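Chapter 6
Who Holds the Pole? Automation and the Work That Is Left Over

In September the Flullach plant, which packs and repairs display stands for trade shows, put a two-armed robot on its bench line. The announcement was made at 6:30 in the morning over a tray of pastries. Employees with a few years behind them know what pastries mean. Pastries came with the new time clocks, and pastries came with the merger.

The plant manager, Kirsten Hviid, told the crew that the robot would take over "the boring part." She meant it kindly. She had also never worked the bench, and so had no way of knowing that the crew disagreed among themselves about which part that was. Gilang Sembiring liked fitting poles, since he could do it while thinking about something else. Juwita Menon hated fitting poles and liked sorting returns, which Sembiring would have paid to get out of. The robot was assigned to poles. One of them was delighted.

This chapter is about what happens to a job when a piece of it is removed. Economists have long found it useful to treat a job as a bundle of tasks. Machines take tasks, and the bundle gets retied around whatever remains. Whether the new bundle is better or worse than the old one depends a good deal on who is doing the tying, and on whether that person has asked anybody anything.

6.1 The task and the job

Consider a stand with a molded base, tubular legs and a pole that goes into a socket. On the Flullach work sheet, putting in the pole was a single line: "Insert pole." It had been a single line for as long as there had been a work sheet. When the integrator, a firm called Zekach, sent Parisa Abbasi to write up the job for the robot, she watched the bench for two days and came back with 17 steps. The base has to be kept from sliding. The pole has to be held low enough to control and high enough to leave room at the socket. A person does all of this in the time it takes to complain about the parking lot, and would be insulted to see it written down.

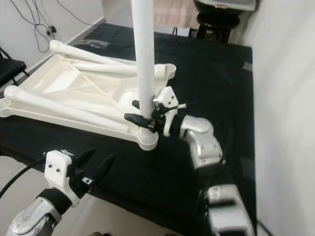 Figure 6.1 The right gripper holds the pole just above its socket in the base. The left gripper is open.

The crew found the list of 17 steps very funny for a week. Then some of them began to find it useful. Menon, who had been training new hires for years by saying "watch me," took a copy home. Sembiring pointed out that if the job had 17 steps, it might reasonably be paid like one that did. His remark was noted in the minutes and has stayed there.

We will call this effect task exposure. Before a job can be automated, somebody has to describe it, and the description often reveals skill that the pay scale had overlooked. Management does not always enjoy this stage.

6.2 The leftover problem

The second thing to change was the shape of the day. Under the old arrangement, a worker at the bench did easy units and hard units as they came. Under the new one, the robot handled the ordinary poles, and anything with a bent leg, a damaged collar or a base that did not match its paperwork was set aside for a human being. On paper the human workload had dropped. In practice every unit that reached a person had something wrong with it. "I used to have good ones in between," Menon told the plant's shift review. "Now it's like being a dentist."

Sharada Rao, who ran the review, gave this a proper heading and a page of its own. Her report lists 592 units in the trial, of which 293 went to people. The sales brochure had suggested a smaller second number. Rao's argument was that those 293 should not be scheduled at the old rate per hour, a rate that had been set when the easy units were still in the mix. It took until a Friday late in the trial for anyone to agree with her, and by then Menon had stopped meeting the target and had been spoken to about it.

Leftover work of this kind turns up wherever machines take the routine cases. The phone agent gets only the callers whom the menu could not help. The bank teller gets the estate accounts. We return to both in Section 6.5.

6.3 New work, old titles

Somebody also had to look after the robot.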